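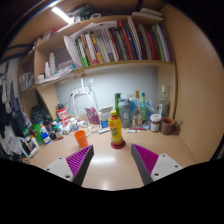

Veletum hand-held gripper with the ribbed pads fitted, open on either side of a drink bottle.

The Veletum is a two-fingered, hand-held gripper developed at Clitholm for the Pistis trials, in which it was compared with an older tool, the Rautiainen. Both carry a camera above the fingers, and both are moved by a person's hand instead of a robot arm. The trials were meant to settle which finger design should be copied on to an arm for household work.

Design

Each finger is built on a white plate drilled for screws, so that pads can be changed without taking the tool apart. The standard pad is of the fin-ray type: a tapering shape with thin slats across it, which bends around an object when pressed against it. The Rautiainen has stiff, flat fingers with a rubber face and relies on the user to judge how hard to squeeze.

The camera has a wide-angle lens that keeps both fingertips in view. The same camera and lens were used on both tools to keep the recordings comparable.
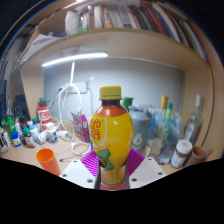
Trials

The Pistis trials consisted of 227 grasps, made on ordinary desks and shelves which had not been tidied beforehand. Cups, jars, mugs and drink bottles were the usual targets. A grasp was scored as held if the object could be lifted clear of the surface and kept there for 20 seconds without turning in the fingers.

Bottles with a narrow base and a wider body were treated as a separate group. Flat fingers tend to meet such a bottle along a single line, and the result depends greatly on the height at which it is taken.
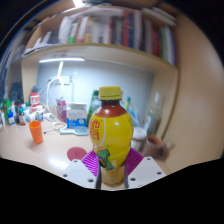 Helmi Jääskeläinen, who wrote the trial report, found that the ribbed pads held shaped bottles more reliably than the flat fingers, and that they were less affected by a poor approach angle. The flat fingers did better with thin objects such as pens and packets, where the soft tips of the Veletum folded before closing fully. Heavy mugs gave similar results with both tools.

A stiffer tip, 3 mm shorter than the first, was made for the second round. It improved the handling of thin objects but marked soft plastic cups more often. 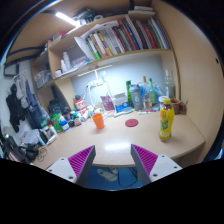
Kalevi Nurmi has argued that the comparison favoured the Veletum, as the users had practised with it for two weeks and had only an afternoon with the Rautiainen. He has also questioned the scoring rule, which takes no account of how far an object shifts while the fingers are closing. Jääskeläinen accepted the point about practice, and later rounds gave equal time to both tools.

Later use

The ribbed pads were adopted for the arm-mounted version, which keeps the plates and screw pattern of the hand-held tool. The Rautiainen fingers remain in use at Clitholm for sorting flat items.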